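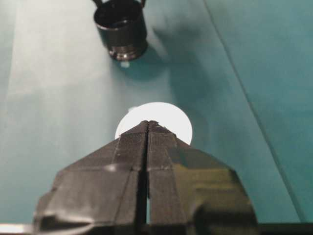
05/04/2022

Second day back on the heat loss numbers for the Zinham houses. Coffee first, then swearing, then the spreadsheet.

So the big thing from this morning: the night-time meter readings from Grerus don't line up with the temperature logs, and I finally know why. The meters are on standard time and the loggers are on daylight time. One hour off, all the way through. I spent most of yesterday inventing clever reasons for that lag (thick walls! slow radiators! people who shower at 4 am!) and it was a clock. Ettore, if you're reading this, you can stop laughing now.

Shifted everything by an hour and re-ran the fits. Much better. House 7 is still weird. It uses gas like a small bakery and the inside temperature hardly moves. Either somebody leaves a window open all winter or the logger is sitting on top of a radiator again, like it was in House 3. Need to ask Sowmya if she remembers where she put it. She did the placement on that side of the street and I did the other, and my notes say "shelf, hallway-ish", so I'm in no position to complain about anybody's notes.

Gas use for House 7 over the cold stretch came out at 812 kWh. House 6 next door, same layout, same year built, came out at 337. Same side of the street, too. I checked the units twice because my first thought was that one was in cubic feet. They're both kWh.

Lunch, then the tape-and-foam test for the policy brief. Sowmya wants one page that a city council person can read standing up, and she wants it to say what a household gets from the cheap stuff (door strips, foam around the pipes, a curtain over the front door) before anyone starts talking about heat pumps. I'm all for that, but I don't want to put one savings number on it. The spread between houses is huge and whoever gets the low end will be mad at us, and they'd be right. My vote is a range and a small chart. We argued about it by the printer for a good while and left it at "draft both".

The Hukard people called about the second batch of loggers. They can send 200 but not 300, and the rest won't come until July. That's fine for me (we don't need the cold-weather loggers in July anyway!) but it messes up the plan for Amrani, where we wanted summer overheating data from the top floor apartments. Options are to do fewer apartments, or pull the loggers out of Zinham early. I'd go with fewer. Pulling them early means we lose the spring shoulder weeks and those are the ones the model is worst at.

Afternoon went mostly to the infiltration term. I had it fixed at one value for every house, which was lazy. Let it float per house and the residuals got a lot flatter, except on windy nights, when they still bulge. Could be I need wind direction as well as speed. The weather file has it, I just never read that column in. Put it on the list.

Also found out that the script quietly drops any day with a missing hour. QUIETLY. After the clock shift that meant the first day of every file went in the trash. Added a warning and a count so it at least tells me. Old results from before this entry: don't use them, don't quote them, and please don't paste the March chart into any more slides.

To do:
ask Sowmya about the House 7 logger
read in wind direction
re-run House 6 and 7 with the same start date
answer Hukard, say yes to the 200
range version of the one-pager, Ettore to do the chart
find out who has the good tape measure

Left the full batch running on the old desktop, output goes in the folder called new_new. I'll rename it tomorrow.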